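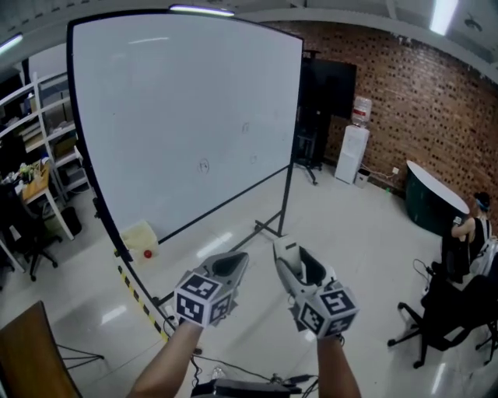
Floor and walkways

1. Floor clean, no wet patches, no grit. OK
I start with the floor because it's the thing I complain about most. It's a glossy white floor, and a shiny floor is lovely to look at and a pain to inspect, since every ceiling light bounces back at you. My method is to get down low by the door and look across it. You see smears that way that you'd walk right over otherwise. Wiped one sticky spot by the door myself, took two seconds.

2. Hazard tape stuck down along its full length. WATCH
The black-and-yellow strip that runs diagonally across the floor by the whiteboard. I run my shoe along both sides of it and if anything catches, it gets a new piece. One end is getting a bit tired and I've put it down for replacement in December. Please don't patch it with clear packing tape – I spent a whole lunch break scraping that off last time and I'm still grumpy.

3. Nothing loose on the floor. ACTION
There's a pale yellow plastic container on the floor near the bottom of the whiteboard, and a small red ball in front of it. The container I can live with if it gets pushed in against something. The ball I can't! A ball on a shiny floor is exactly the kind of thing you step on while you're reading off a board. Put it in a container, put a lid on the container, put the container on a shelf. I've written this up before and I'll happily write it up again.

4. Clear path from the door to the back wall, full width. OK
I walk it with my arms out, which looks silly, but I've never found a better test. Our house rule is nothing in the path, including bags, including "just for a minute" bags.

Whiteboard (the big one on the stand)

5. Stand steady, board doesn't rock. OK
Push gently at the top corner, then at the middle of the side. It's a big board and I'd hate to see it go over. A tiny bit of give is fine, a wobble you can hear is not. Darmawan Lumenta tightened the bolts for me last time and they've held.

6. Legs and crossbar not sticking out where people walk. ACTION, minor
The board is angled into the room, and with a black stand you'd think the feet would stand out nicely against a white floor, but people look at the board and forget its feet. I'd like it turned back closer to the wall when there isn't a meeting. If you need it out, fine, just turn it back after.

7. Surface clean, magnets and markers accounted for. OK
Mostly blank today, which makes me happy. Three small round marks in the middle area that are pretty faint. Not a safety thing at all, I only mention it so the next person doesn't think they did it. Try the Hellari spray on a soft cloth and please, no scouring pads.

TV and rolling stand

8. All wheels locked. OK after fixing
I found one unlocked and locked it. This is the item I fix most often, and I get why – you roll the screen over, you start talking, you forget. New habit, please: when the screen stops, the foot goes down on the brake, every wheel.

9. Screen bolts tight, no lean. OK
Checked by hand from behind. It's parked against the back wall, behind the whiteboard, so you have to squeeze in a little to get at it. Another vote for moving the board.

10. Stand not blocking the way to the cooler. OK

Water dispenser

11. Bottle seated properly, no drips. OK
I ran a dry paper towel around the neck of the bottle and around the base and it came away dry both times. If yours comes away damp, reseat the bottle before you call anybody. When you change the bottle, bend your knees or get a second person. Those things are heavier than they look and I'd like everybody's back to stay in one piece.

12. Floor by the dispenser dry. OK
See my rant about shiny floors. One cup's worth of water on this one and it's a skating rink. There's a cloth in the hall closet for spills, so use it and hang it back up.

13. Wastebasket not overfull and tucked in. OK
The little white one by the base of the dispenser. Good spot for it, leave it there.

Electrical

14. Wall outlet undamaged, cover tight. OK
It's mounted low on the brick wall. No cracks, no scorch marks, nothing warm to the touch. I tested it with the plug-in tester from the Prillville kit and got the lights I wanted.

15. Cables not across a walkway. ACTION
A cable runs along the floor from that outlet. I want it covered or clipped. I've ordered a flat cable cover from Kesow and it should be here soon. Until then, please step over with your eyes open and don't roll anything across it, and that includes the TV.

16. No extension cord plugged into another extension cord. OK
Thank you, whoever finally sorted that out!

Walls, table and lights

17. Brick wall sound, nothing stuffed in the holes. OK
The pattern of holes in the brick is begging for gum wrappers, I know. I shone a flashlight in as many as I had patience for and they were clean.

18. Table stable, edges smooth. OK
The green half-round one with the white top, up against the brick. I leaned on it with both hands and it didn't budge. I ran a finger along the edge and found no chips. It's a table and please don't sit on it.

19. All ceiling lights working, no flicker. OK
Stood there for a couple of minutes with my neck bent back. Everything lit and steady.

What's left to do

Items 3, 6 and 15 are open. Item 2 is on watch. The ball and the container can be done by anyone with two free hands, so if you read this and you're walking past, you know what to do. The cable waits on the delivery. I'll come by again once the cover's down and do 14 and 15 over, and if the board has been turned by then I'll sign off 6 at the same time.

If you spot something I missed, write it on the clipboard sheet by the door – not on a sticky note, they fall off and then I find them on the floor and have to mark down item 3 all over again.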